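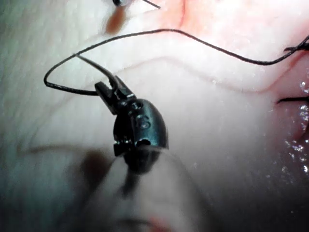 Prorneckを最後までやった

2022年5月28日

連休に買ったまま積んでいたPCゲーム「Prorneck」をようやくクリアした。一人称視点のステルスもので、廃業した製薬会社Birkarの倉庫から書類を持ち出すのが目的。全9章。

最初の2章は操作説明を兼ねていて、正直かなり退屈だった。しゃがみ移動が遅く、棚の陰から次の棚の陰まで行くだけで時間がかかる。3章で配電盤を触れるようになってから急に面白くなる。照明を落とすと警備員が懐中電灯を持って様子を見に来るので、その間に反対側の扉から入る。この手順は最後まで使えた。

詰まったのは6章の金庫室。床のセンサーの範囲が画面に出ないため、音で判断するしかない。スピーカーだと左右がわかりにくく、ヘッドホンに替えたら通れた。同じところで止まっている人は試してみてほしい。

難易度は「標準」。所持金は道具の購入に使うが、終盤で4000ほど余った。煙幕が1個400なので、もっと気前よく使えばよかったと思う。ロックピックの上位版は買わなくても困らない。

日本語訳はところどころ不自然で、「開ける」と「空ける」が混ざっている。話の筋は追える。依頼人のKandasamyが途中で連絡を絶つ理由は、7章の留守番電話を全部聞かないとわからないので、机の上の電話は調べておいたほうがいい。

不満はセーブの仕様。章の途中では手動で保存できず、チェックポイントの間隔も長い。夜中に始めるとやめどきがなかった。

2周目は警備員を一人も気絶させずに進めるつもり。その前に、同じく積んである「Umex」を少し触る。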